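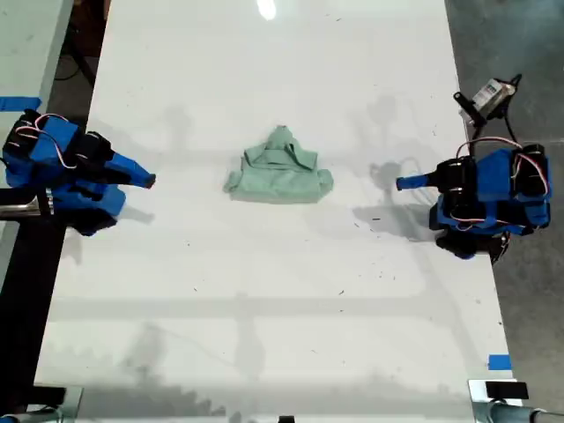
The mint green one, folded, on the white table.

Since April I fold the laundry on Saturday, in the morning, before the day becomes too warm. In our old apartment in Brundham I did it on the bed, and the result was always soft and crooked. A bed is a bad place for folding. The cloth sinks in it and you cannot press an edge. On a hard table you can press with the side of your hand and the edge stays.

T-shirts I learned quickly. You fold one side to the middle, then the other side, then the sleeves go back, then you close it from the bottom. It takes me 12 seconds if I do not think. My difficulty was always small clothes with something at the neck, a hood or a thick collar. The body becomes flat and the top remains like a small hill, and when you put three of them in a pile, the pile falls over to one side.

I tried several ways. The first was to fold the hood down on the back before everything else. It looks very neat, but in the drawer you have all the thickness in one place. The second was to roll the whole thing from the bottom and push the roll into the hood, as people do for traveling. For a suitcase it is excellent – we went to Drolerton with one small bag like this – but for every day I don't like it, because the roll takes the height of the drawer and it comes out with many lines.

Now I do it so. I lay the piece with the front down and smooth it from the middle to the outside. The sleeves go across the back, one over the other. Then I bring the sides in, only a little, and I fold the bottom up two times. The hood I leave for the end, and I open it flat with the fingers and let it rest on top. It is still a bit higher than the rest. In the pile I turn every second one around, so the high part is once on the left and once on the right, and the pile stands.

The drawer is a Vasconcelos, the low model, and it is not deep. With rolls it did not close. With this folding it closes, and I can see every color from above.

One more thing about thin cotton. If you hold it with the tips of two fingers and pull, you make a hard little crease that you will see later. It is better to take a thick part of the cloth, a good handful, and lift it.

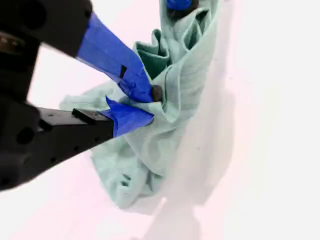 Darnosura wrote to me under the last post that I make it too complicated, and that in her house all the small things with hoods go on hooks and are never folded at all, only the pajamas. She also asked if I iron before. I don't iron cotton for every day. I shake it twice when it comes from the line and I fold it the same hour.

About the hooks I am still thinking. Behind the door we have place for four, maybe five.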